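Open Studios at the Ehlers Building: A Day of Ink, Clay and Too Much Coffee

Home / Visits / Open Studios at the Ehlers Building

I had promised myself I would only stay an hour. I got to the old Ehlers building a little after ten in the morning, with a thermos and a tote bag, and I left when they were switching off the lights on the stairs. So that tells you how my January is going!

If you haven't been, Ehlers used to make buttons and buckles, and the place is now four floors of artists' studios with one very slow elevator. Once a year everyone opens their doors at the same time. You pick up a photocopied map at the entrance (mine had the second floor printed upside down) and wander wherever you like. Admission is free, though there's a box for the roof fund, and the woman next to it has a way of looking at you.

I started at the top, on the theory that my knees would thank me later. The fourth floor is mostly painters, and it was packed. There's a skylight up there that everybody fights over, and I can see why. Even on a gray morning the light came down soft and even over everything. I spent a long time with a series of small gouaches of parking garages, all done in the same three greens. I would have bought one if they hadn't been spoken for already. The painter was out getting a sandwich, so I never did find out who it was, and the map was no help.

One floor down is where I lost most of the day. Britta Ruppert has the corner studio, and she makes woodcuts. Big ones. She was printing a block the whole time people were coming through, and she didn't seem to mind at all that there were a dozen of us standing between her and the drying rack. She prints by hand, with the back of a wooden spoon, and it takes her 20 minutes of rubbing to get one good impression. I asked whether her arm hurt. "Both arms," she said, and handed me the spoon.

So I got to do a corner! It's harder than it looks. You can feel the paper start to grab the ink, and if you go too light you get a sort of snowy patch, which I did, in what was supposed to be a night sky. Britta said she'd call it weather. The series is named Cakwood, after a patch of forest near where she grew up, and there will be 8 blocks when it's done. Five were on the wall. My favorite was the one that is nearly all black, with just a thin scratchy line of birches on the left, as if the trees were trying to get out of the picture.

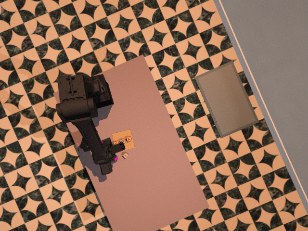
After that I needed to sit down, and the only chairs on the third floor were in the shared kitchen, where somebody's mother was selling poppy seed cake. I had two slices. It was also where I overheard the best argument of the day, between two ceramicists, over whether a glaze can be "too pretty." One of them felt a pot should be a little bit ugly so that you keep looking at it. The other one told her that was just an excuse for her kiln. I wrote both of these down on the back of my map and I'm still not sure who won.

The second floor was quieter, and a few of the doors were closed, which was a shame. But Eun-seong Yeo was in, with his shoes off, sitting on a cushion next to the work he had been making since the fall. It's called Prorkelov, and no, I don't know what it means, and when I asked he said he had heard it in a dream and looked it up and found nothing, so he kept it. It's a curtain made of 255 strips of tracing paper, each one brushed with a wash of ink and hung from a thread. When someone opens the door the whole thing breathes. There's no better word for it. It lifts a little and then takes a good long while to settle, and the grays slide over each other and turn into other grays.

I went in and out of that door more times than was polite. He told me he began with thicker paper and hated it, because it clacked. Then he tried silk, and it was too expensive, and also he said it looked like a wedding. The tracing paper came from an architect's office that was clearing out its cupboards, and once he runs out of it he's going to stop. I liked that a lot. I'm terrible at knowing when to stop anything (see the cake).

A word about prices, because people always write and ask me. You can walk out of Ehlers with something real for not much money. The small prints on the third floor started at $20, and the most expensive thing I was seriously tempted by was a lidded jar for $105, a lumpy brown thing with a handle shaped like a sleeping dog. I put it down, walked to the end of the hallway, came back and it was gone. If you want something, get it the first time. I say this every year and I never listen to myself.

On the ground floor there's a little shop and reading room called Flato, which sells zines, postcards and handmade sketchbooks. It was the warmest room in the building by a mile, so of course it was full of people pretending to read. I came away with a zine of drawings of other people's houseplants and a sketchbook with gray pages that I'm already afraid to use.

Practical bits: the front steps are steep, but there's a ramp on the yard side and you can ring to be let in. Bring cash, since half the studios don't take cards. Wear layers. The fourth floor is freezing and the third floor is a sauna. Dogs are fine in the hallways, though Britta asks that they stay out of her room while the ink is open, after something that happened last year with a spaniel.

Her Cakwood prints will stay up through the end of the month, and you can visit if you write to her first. Eun-seong isn't sure yet where the curtain is going next. He was hoping for somewhere with a draft.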